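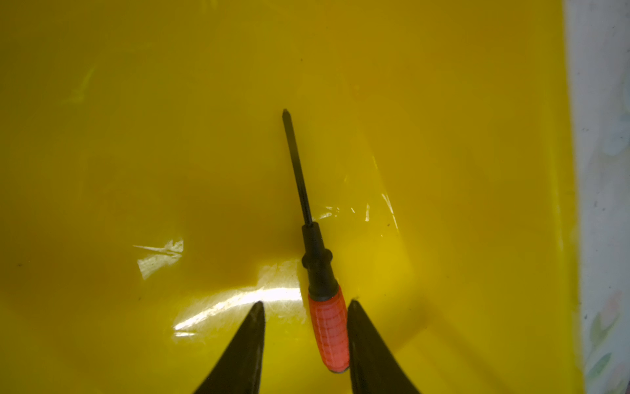
What We Tried

Our question was simple: does a policy trained on one tool in a shiny bin still work when the light moves? Jeferson Honorato and I recorded 700 short demos for the Lenlow project, all from the wrist camera, with a screwdriver in the yellow container. Then we trained two versions, one with random brightness changes added and one without.

Glare was the hard part, and also the most fun! White streaks on the plastic can look a lot like a shaft to a small network. 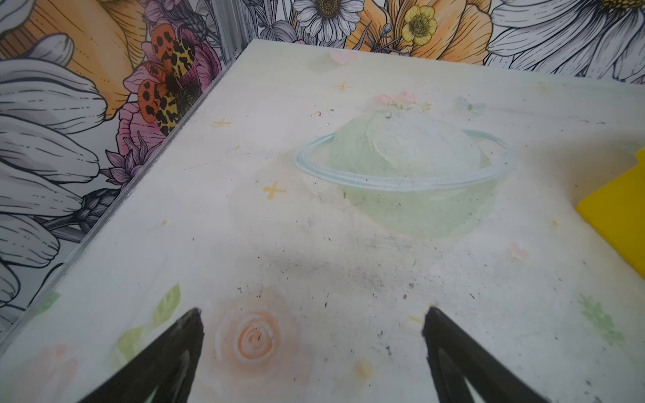

We kept the flowery table print for every run, so the background stayed busy on purpose. Over 13 test runs each, the plain version missed the handle 5 times and the brightness version missed only once. We were thrilled. Ans Aerts, our advisor, wants four more lamp positions before we call it a result, and we start those on Saturday.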